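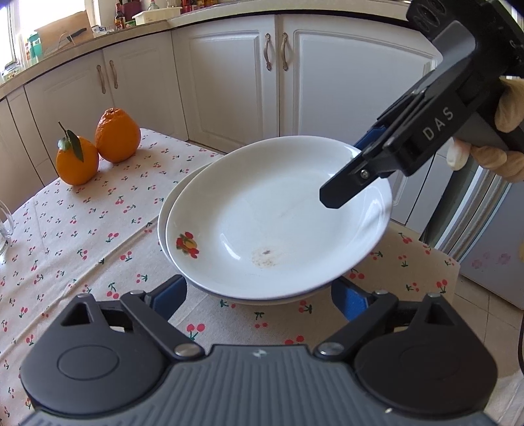
One visitor to the October open day at Paltovbridge wrote in the comments book that the dishes she remembered from the hall kitchen were never kept for best, and that a mark on the glaze had not stopped anyone from putting one back on the table. Her remark has been adopted as the starting point for this gallery.

Tableware from the Communal Kitchen
Paltovbridge Local History Collection
Published 29 November 2022

The Collection holds 2,000 catalogued items of domestic ware, most of them received from households and halls in the district. Plain white dishes form the largest group. They were bought for daily meals, replaced as they broke, and seldom recorded by their owners. The Semau bequest and the Zustholm transfer account for the greater part of the holdings.

White dishes, one resting on the other
The upper dish has a shallow, glossy interior with a small fruit motif printed on the inner rim in red, yellow-orange and dark green. A beige-brown stain remains near the lower middle.

Notes on condition
Stains are entered in the catalogue in the same manner as chips and crazing. Colour is recorded under daylight lamps in the Seok Room, and printed motifs are compared with the pattern file before a description is approved.

Access
Items may be viewed by appointment. Requests should give the catalogue number where known and be lodged two weeks in advance. Groups are asked to nominate one contact for the booking. Copies of catalogue entries are available at the front counter.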